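3.2 Why small drawers stay empty

I came to this question through my own garage, I'll admit. I had bought a little parts organizer, the kind with clear drawers and a handle on top, and in March I noticed I was still keeping my screws in a jam jar. So when Fabian Lanz and I put together the Fellham household survey, I sneaked in a question on drawer cabinets, and we got 1,031 usable answers (far more than I'd dared hope for!).

What people told us was pretty consistent. They love the cabinet on the day they buy it, they plan out every drawer, and then the sorting gets put off. The trouble seems to start with choosing what goes where. A wide drawer invites a mix, a small one feels too precious for plain old washers, and so the first few decisions drag on. Kuusisto calls this "slot worry" in her notes on sewing boxes, and I like the term enough to borrow it.
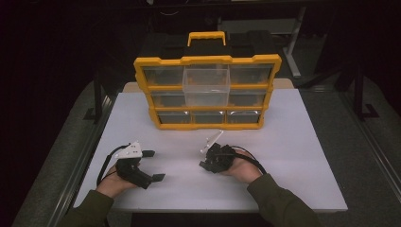 Figure 2. A parts organizer with clear drawers of different sizes, the top center one pulled forward.

We then visited 17 homes to watch people fill a cabinet from scratch, with their own hardware dumped out on the table. I had expected folks to sort by size, the way the hardware store does. Most of them sorted by job instead: picture hanging, bike stuff, the thing that fixes the bathroom door. Miłosz Bednarek, who coded the visits with me, kept having to add new categories, and our list ended up at 48 (I still think "mystery plastic" deserved its own paper).

Labels were another surprise. Only 2 households wrote any before they started filling, and both of them went back and changed a few. Everyone else looked through the clear fronts and figured that was label enough, which works fine for wall anchors and less well for screws that differ by a hair. We come back to mix-ups between similar screws in Section 4, where the Pawłowska sorting task gives us a cleaner way to compare them.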